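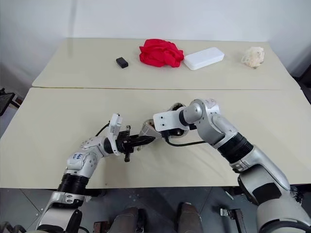 The two arms over the near table, with four objects set out on the far one. Photo: Lama Tannous

Members' visit to the Kusness workshop

In May 2024 our group was invited to spend an afternoon at Kusness, the small company which makes software for two-armed robots. Many of you have asked for a report, especially those who were on the waiting list, so I have written down what I remember and what Maya Qudah kindly corrected for me afterwards. Maya leads the handling work at Kusness and she was our host for the whole visit.

We were received in the kitchen on the ground floor, where Maya gave a short talk before we went upstairs. The company began with sorting of parts for a garage supplier, and for some years it did only hard objects. Now most of its effort goes to soft ones. The present project has the name Fellach, and it has the purpose of teaching a robot to pick up, move and put down cloth and other things which do not keep their shape. The customer is Vadia, a commercial laundry which works for hotels and aged care homes. At Vadia the towels and napkins are still separated by hand at the start of the line, and it is tiring work in a warm room.

Maya asked us to think about how we pick up a tea towel. We do not plan it. We pinch somewhere, we feel if we have one layer or two, and we correct. A gripper with two fingers has much less feeling than a hand, so it must learn from many attempts. A person guides the arms through the task, the movement is recorded, and later the program tries to do the same by itself with the cloth lying in another way. For the first part of Fellach they recorded 1473 such attempts. I had expected that this was a big number, but Maya said that it is modest and that they would like to have more before November, when Vadia will decide about the next step.

Upstairs we could stand close to the tables, behind a line of tape. The work surface is two cream-coloured tables pushed end to end, and the robot reaches over the near one. On the far table there was a red cloth in a heap, a white box with rounded edges and a couple of smaller things. Noreen Fitzgerald asked why they mix hard objects with soft ones if the customer only washes linen. The answer was that in a real laundry many things arrive which should not be there. Vadia finds phones, glasses cases and remote controls between the sheets every week. The robot should be able to take such an object away without treating it like a napkin.

Several members noticed that the two grippers are not the same colour, one is black and the other one is gray-silver. I also noticed the small handwritten label on the left arm, and I was glad to see that even in such a place people still use a pen.

The demonstration itself was given by Yara Daher, who has been with Kusness for 3 years. She explained each task before it started and was patient with our questions, also when two people were asking at the same time. The tasks were simple to describe: take the cloth, lift it, pass it from one gripper to the other, put it down flat. We saw the handover several times. Sometimes it went well and sometimes the second gripper closed on air. Yara did not hide these failures and even repeated one of them slowly, so that we could see where the fingers had come too high. I think that most of us learned more from this than from the good attempts.

After that she showed us on a screen what the small cameras on the wrists see. For me this was the most interesting part of the afternoon. I had thought that a robot looks at the table from above, as we do, and so it does, but it also looks from very near to its own fingers. A piece of cloth becomes like a landscape from there.
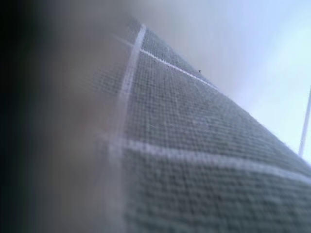
Gray-green checked cloth from the wrist camera. The pale stripes divide the weave like a windowpane.

Yara told us that patterned cloth is both easier and harder than plain cloth. The stripes help the program to understand in which direction the fabric is lying. But when the cloth is very near, parts of it are out of focus, and a stripe can look wide in one place and thin in another although it is the same stripe. The project keeps a box of 100 different cloths for this reason, plain, checked, thick, thin, and some which are quite worn. Dalal Rawashdeh, who taught weaving for many years, offered to bring a few samples with an open weave, and Maya accepted at once.

There was a long discussion about jobs. Noreen put the question directly. Maya said that Vadia has difficulty in finding people for the separating table and that the company has promised in writing to move the present staff to other places on the line. Not all of us were satisfied with this answer, and I believe it is right to report that also. She agreed to send us the text of the promise when Vadia gives permission.

The visit finished with tea and with the date cake from Salameh, the bakery across the street, which was very good. Our thanks go to Maya, to Yara, and to Lama Tannous for the photo of the arms.

Kusness is willing to receive a second group in November. The number of places is again small because of the room upstairs, and there is no lift. Please write to Dalal if you would like to come, and tell her if you were on the waiting list the last time, as those members will be placed first. Closed shoes are required.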